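Elternbildung I, Skript zur vierten Sitzung
Übergänge im Familienalltag: Spielende, Aufräumen, Abholen
Stand: 15. November 2008

4.1 Gegenstand

Als Übergang gilt der Zeitraum zwischen der Ankündigung eines Tätigkeitswechsels durch die Bezugsperson und dem Beginn der neuen Tätigkeit durch das Kind. Der Zeitraum davor (freies Spiel) und danach (Mahlzeit, Weg, Körperpflege) wird nicht mitgerechnet. Einschlafsituationen sind ausgenommen, siehe Sitzung 6.

Unterschieden werden fremdbestimmte Übergänge (Abholen aus der Einrichtung), angekündigte Übergänge (Aufräumen vor dem Essen) und selbst eingeleitete Übergänge. Die letzte Gruppe kommt im Alter von drei bis vier Jahren selten zu Protokoll, weil Eltern sie kaum als Ereignis wahrnehmen.

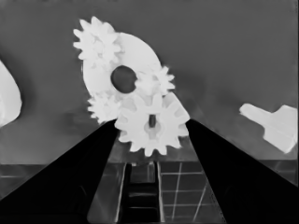

Abb. 1: Zahnräder, Graustufendarstellung

4.2 Material

Grundlage ist das Elterntagebuch aus der Erhebung Plevolden. 89 Familien führten es über zwei Wochen, insgesamt liegen etwa 900 Einträge vor. Verwendet wurde der Vordruck Stevico in der Kurzfassung. Er erfasst Uhrzeit, laufende Tätigkeit, Art der Ankündigung und Dauer bis zum Wechsel. Die Spalte »Stimmung« bleibt bei der Auswertung unberücksichtigt, da die Eltern sie sehr unterschiedlich ausgelegt haben.

Zu beachten ist die Kodierung der Ankündigung:
A = keine Ankündigung
B = einmalige Ankündigung mit Zeitangabe
C = einmalige Ankündigung mit Bezug auf die Tätigkeit (»wenn der Turm fertig ist«)
D = mehrfache Ankündigung 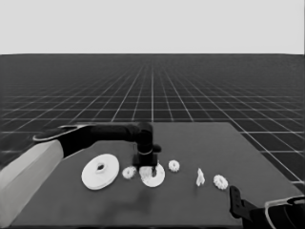
Die Kategorien B und C werden in der Praxis häufig vermischt. Ein Satz wie »noch fünf Minuten, dann ist der Turm fertig« ist als C zu kodieren, sofern das Ende der Tätigkeit vom Kind selbst bestimmt werden kann. Bestimmt die Uhr, gilt B. In Zweifelsfällen entscheidet die Formulierung, die das Kind zuletzt gehört hat.

4.3 Zeitangaben und Zeitverständnis

Dreijährige verwenden Wörter wie »gleich« und »später«, verbinden damit aber noch keine stabile Dauer. Angaben in Minuten haben für sie vorwiegend Signalcharakter. Wird das Signal wiederholt, ohne dass ein Wechsel folgt, verliert es an Wirkung. Kategorie D ist deshalb getrennt nach der Zahl der Wiederholungen auszuwerten.
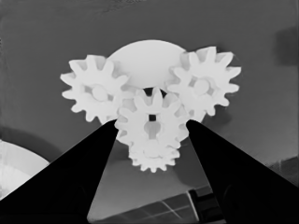 Ab wann ist eine Sanduhr als Hilfsmittel sinnvoll?
Im Kurs wird sie ab dem vierten Lebensjahr behandelt, bei Laufzeiten von höchstens fünf Minuten. Längere Laufzeiten werden von den Kindern nicht beobachtet und wirken dann wie eine fehlende Ankündigung (Kategorie A).

Bei Geschwistern ist für jedes Kind ein eigener Eintrag anzulegen, auch wenn die Ankündigung an beide gerichtet war. Beginnt das ältere Kind mit dem Aufräumen und das jüngere folgt, wird dies in der Randspalte mit »n« (Nachahmung) vermerkt.

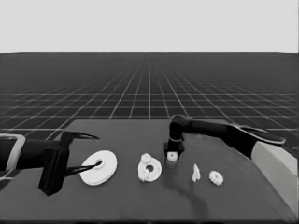 4.4 Aufgaben bis zur nächsten Sitzung

1. Kodieren Sie die 25 Einträge des Arbeitsblatts Covside nach 4.2.
2. Notieren Sie alle Einträge, bei denen B und C nicht zu trennen sind, mit Begründung in einem Satz.
3. Lesen Sie im Reader Shukla Kapitel 2. Der Anhang zu den Altersgruppen wird erst im Januar benötigt.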